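Category: Automation at Work / Grant Updates
December | By Parveen Herath

Progress report to the Treloar fund: bag packing at Vatovlow

The two-arm packing cell has been running on the day shift since the start of this period. It handles soft grocery bags only. Boxed orders still go down the old line and are outside the grant.

Eight packers are trained to run the cell, against a target of 12. The remaining four are on nights, and their training is booked for next quarter. Of the orders sent to the cell last month, 91 percent left without a packer having to step in. Most of the rest were stopped over bag handles.
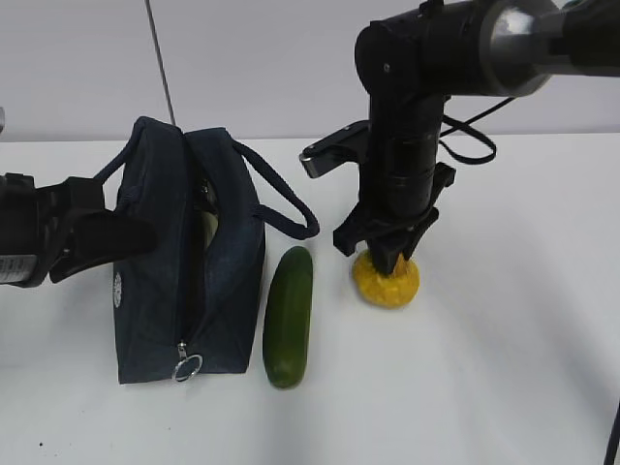

Packing cell, two arms, with a zippered navy bag and a cucumber on the table.

The job has changed more than we expected in the proposal. Packers used to lift and fill all shift. They now set out bags, clear stops and check finished orders. Wrist complaints are down. Several people say the work is duller, and two asked to go back to the boxed line for part of the week. Digby Brunton has put in a rotation so that no one spends more than six hours at the cell in a day.

Zippered bags remain the slowest type.

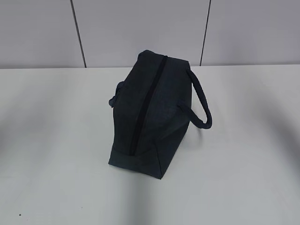
A soft bag will not always stay the way it was put down, and the packers have asked for a stand to hold it. Brolero has quoted for one and we would like to pay for it from the unspent travel line. Please confirm by Monday if that is allowed.

No jobs have been cut. The pay grade for cell operators is still under discussion with staff.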